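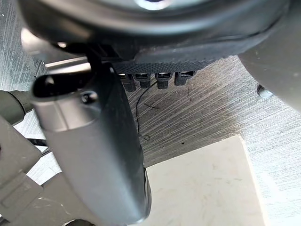

Feb 7, 2021

Still on the kitchen, I'm afraid. Those of you who came for the walking posts can come back in May, when there will be a footpath in it somewhere.

Where I'd got to last time was that the old sink had gone, along with the worktop it had been slowly rotting for years, and we were washing up in the bath. I don't recommend washing up in the bath. You kneel on the mat like a penitent, you lose teaspoons, and the next person to have a soak finds a pea. We did it for 14 days, which was 12 longer than the fitter had promised and 13 longer than I'd told my mother.

Anyway, it's in. Two bowls, stainless steel, sunk into a white worktop, and I've now had enough time with it to hold opinions.

The choosing took longer than the fitting. I had wanted a big white ceramic thing of the sort you could bathe a spaniel in, and I went to the Gonlow showroom fully prepared to buy one. The one I liked was well over £1000 before taps. I stroked it for a bit, ate the complimentary biscuit and went home to look at steel. The steel one was £452 with the waste fittings and a drainer basket, and the basket is what swung it, as our old plastic rack had turned a colour I can only call municipal.
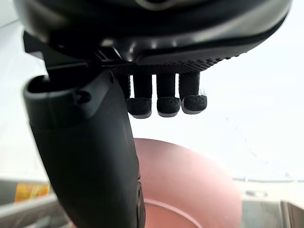 Do you really need two bowls if you've got a dishwasher? I'd say so, if you cook much, as there's always something in soak and you still need somewhere to drain the pasta.

We haven't got a dishwasher, so for us it was never in doubt. There was a gap for one on the plan. It has since become the gap where the carrier bags live, and the carrier bags have never needed descaling.

So, the arrangement. The left bowl is for washing and the right bowl has the basket in it, and that is the law of the house. The basket is metal rods with a dark grey plastic rim, and it drops down inside the bowl and takes up most of it, so the wet plates are below worktop level and I don't have to look at them. This has done more for my mood than I'd care to admit. The old rack lived on the side next to the kettle and dripped steadily into the toast crumbs.

Against that, you do have to take the basket out if you want the second bowl for anything, and it is never empty when you want to. I have stood there with a colander of boiling potatoes, looking for somewhere to put six bowls and a cheese grater. I used the windowsill. One of the bowls is now a smaller number of bowl.
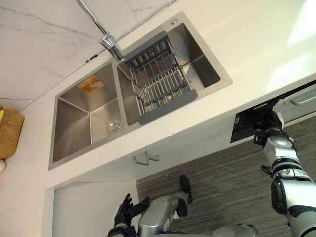

The other thing about steel is that it shows everything. Ours is the brushed sort, which the leaflet says is forgiving, and it does forgive scratches. Water marks it remembers. I wipe it down last thing at night with an old tea towel, a sentence I'd have found very sad ten years ago, and in the morning it looks lovely until somebody fills the kettle.

There's a sticker on the back wall of the left bowl, orange and yellow, and I've been meaning to peel it off. I got a thumbnail under one corner on the first evening and then the phone went. I suspect we'll be leaving it to the next owners.

The tap is chrome and sits between the two bowls, so it ought to serve both, and it does if you remember to swing it before turning it on. I've had to change my jumper twice.

Next up is the cupboard underneath, which currently holds a bucket, three half bottles of the same floor cleaner and a bag of grout that has gone off. I've measured it for one of those pull-out racks and got a different answer each time.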